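Workshop notes: the small drawer chest
Fri 22 February

The single-drawer chest in dark reddish-brown wood is back on the bench. It came to us in a box of oddments from Brandovstead, and Alun Price has been easing the drawer, which used to stick at 5 inches out. The inside was left unfinished and will stay that way.
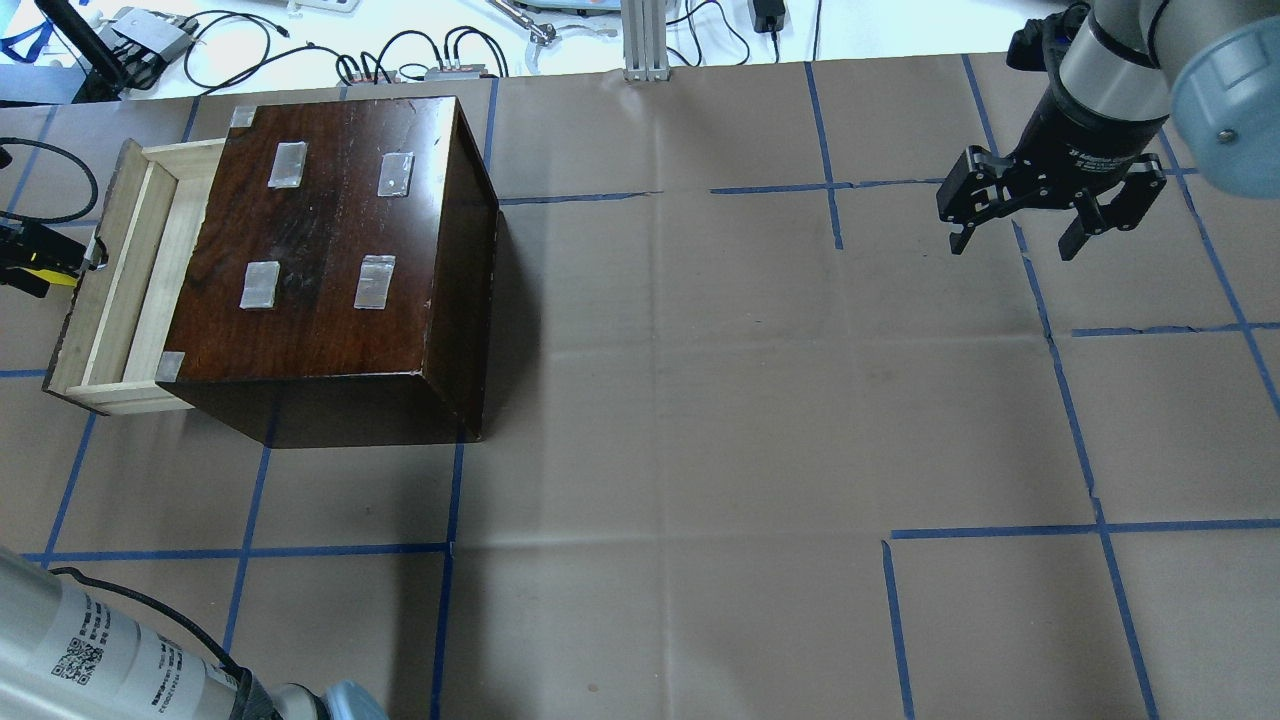

Candle wax on the runners did most of the work. Alun tried soap first and found it too soft. The bench was papered over and taped into squares beforehand, so that anything small has a place to sit while the chest is being handled. The four pads on the top stay put for now. 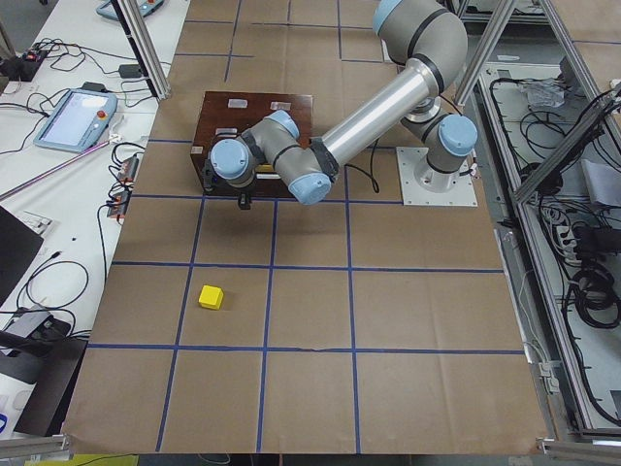

Hywel Gwilliam wrote in to say that wax picks up dust, and that he would sand the drawer sides with 80 grit before adding any more. We have a full sheet of it and will try that on one side only.

The handle is staying. A brass one from Skutevano was suggested, but the holes would need filling.

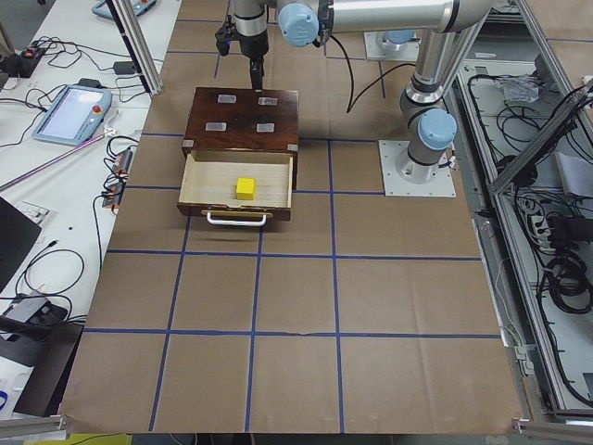

Drawer open, with the yellow cube inside.

The chest goes on the sale table in May. Offers to Ynyr Howells, please.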